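Semstead opens its Brarnon workroom to the public and starts paying people to teach robots everyday chores

BRARNON, May – I've been putting off writing this release for weeks, mostly because I kept getting pulled away to clear a table or find a charger. But the doors are open, the sign is up, and I'd like people to know what we're doing in here! I'm Aarti Thakur, I run collection at Semstead, and as of this month we're inviting anyone in Brarnon who is 18 or over to come in, pick up a handheld gripper and get paid to do small household jobs with it.

The project is called Shemweta. We want to build a big, varied set of recorded examples that a learning system can study, so that a robot arm can later have a go at the same jobs. Each example is one person doing one short task from start to finish: putting a cup on a saucer, say, or folding a washcloth, or getting a lid back onto a jar. You hold the gripper in your hand, squeeze the trigger to close the fingertips, and the camera on the tool records what the fingertips are up to. That's the whole kit. There's no arm to drive and no headset to wear, and if you can use a pair of kitchen tongs you'll pick it up fast (my mother did, and she refuses to use the TV remote).

We ran a trial over the winter with a smaller group, and 138 people came through. I learned a lot from watching them. Some are quick and a bit rough, some line everything up like they're setting a table for a wedding, and a few talk to the objects the whole time. We want every one of those styles. If all our examples came from the same four employees who know exactly how the gripper likes to be held, the system would learn our habits and then fall over the first time a plate was an inch to the left. 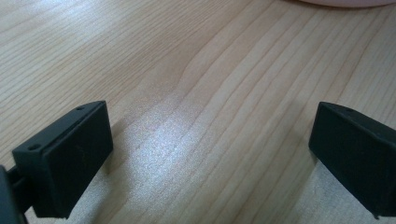

So we move things. Between one take and the next, the person on shift shifts the objects, swaps one for another, turns the lamp, or changes which side of the table you stand on. It can feel fussy when you're in a rhythm, I know. Please let us fuss! We also ask people to start with the gripper open and to come in toward the object at whatever speed feels natural. And if you drop something, keep going and pick it up. Those takes are some of my favorites, and the engineers want them too, because a robot that has only ever seen perfect grasps has no idea what to do after a bad one.

A session lasts two hours with a proper break in the middle, and most people record about 200 takes in that time. That sounds like a lot, but many of them are only a few seconds long. We pay by the session and not by the take, which was a decision we argued over quite a bit. Hemant Chaudhary, who heads the learning side, was firm on it from the start.

"When people are paid per take they hurry, and I can see the hurry in the data," Hemant says. "I would take fewer examples from somebody who's comfortable over a mountain of rushed ones. We also throw some out, for all kinds of dull reasons, and I don't want anybody losing money over that."

He's right about the dull reasons. A sleeve drifts over the lens, or the clock on the recorder slips, or someone's phone buzzes itself across the table halfway through. Every take gets looked at by a person before it goes into the set, and that person is often me, with a sandwich.

On privacy, since it's the first thing people ask: the camera points down at the tool's fingertips and the work surface. We don't record sound. Your hands or sleeves may show up now and then, and if your face ends up in a take by accident, we delete the take. You'll get a plain two-page form to read before you begin, and you can ask us to pull your recordings later if you change your mind.

The workroom has 3 stations for now, set at different heights, and one of them is low enough to use comfortably from a wheelchair or a chair. Sustport, our partner on this round, is supplying the household objects and will be trying out the trained system on its own arms later in the year. We'll share how that goes, including the parts that go badly. The task list stands at 205 at the moment and it changes all the time, so if there's a chore at home you'd dearly love to hand off, tell us when you come in. Peeling the sticker off a piece of fruit got added that way, and it is much harder than you'd think.

Sessions run mornings and afternoons, and on Tuesday we stay open until 9 p.m. for people who work days. You don't need any experience, and we'd especially like to hear from left-handed people, as we're short on them. Wear something with sleeves you can push up. Street parking is free after 6 p.m., and the coffee is free always, though I can't promise it's good.

To book a session, stop by the Semstead front desk in Brarnon or call and ask for the Shemweta team. Reporters who'd like to visit are welcome to try the gripper themselves, and can reach me through the same desk. Give me a day's notice if you can, so I can save you a station.

Media contact: Aarti Thakur, Semstead, Brarnon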